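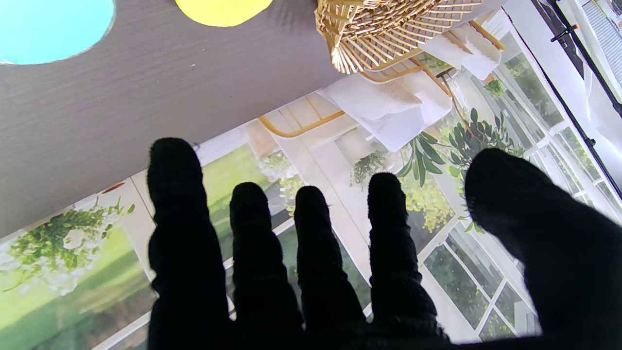

The gloved hand over the printed sunroom mat, from the wrist camera.

Segmentation Against Printed Backgrounds: Notes on the Hand Mask

Posted December 26, 2021, by Dionysis Vrettos

The perception stack used in the Modise project must know which pixels belong to the robot's own hand before it can decide anything about the objects beyond it. Until June this was handled by projecting the hand model into the wrist view and discarding whatever fell inside the outline. The method is adequate for a bare hand. With a knit glove fitted, the true outline is wider than the model, and loose fibers at the fingertips were regularly reported to the planner as small obstacles.

I have replaced the fixed outline with a learned mask, trained in Graron and checked against the joint readings. The joint readings give a first estimate, and the network corrects the border. Where the two disagree by more than 11 pixels, the controller holds its last accepted mask and slows the arm until agreement returns.

Printed backgrounds remain the harder part of the work. A photograph of a room contains edges, shadows and foliage that a depth estimator trained on real rooms is inclined to believe. In the first evaluation set of 292 images, the most frequent error was a printed window pane treated as an opening with free space behind it.
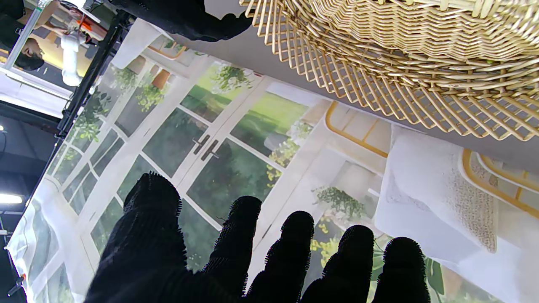

The planner does not accept such an opening without support from a second viewpoint. The arm makes a short sideways motion, and the tracker compares how features shift between the two views. Features on a flat print move together as one plane, and the region is then marked as a surface. Folds in the material weaken this test, and the plane fit is therefore run on small patches which are merged afterward.

Four changes were merged into the main branch this month. The mask now runs at 60 frames per second on the bench computer. The patch size is set in the configuration file. The replay tool displays the model outline and the learned border together. Log files also record the reason for every hold, a matter on which I had received several justified complaints.

Thin lattice objects are still unresolved. The merging step tends to fill their gaps, and a woven basket is then passed to the planner as a solid body. This is safe for avoidance but unsuitable for grasping. I intend to test a separate class for open weave before altering the merge rule itself.

Related posts
Calibrating the Wrist Camera After a Glove Change
Why the Marnamia Planner Waits
Replay Tools in Fliltness: A Short Guide

Contact | © 2021 Dionysis Vrettos | Back to top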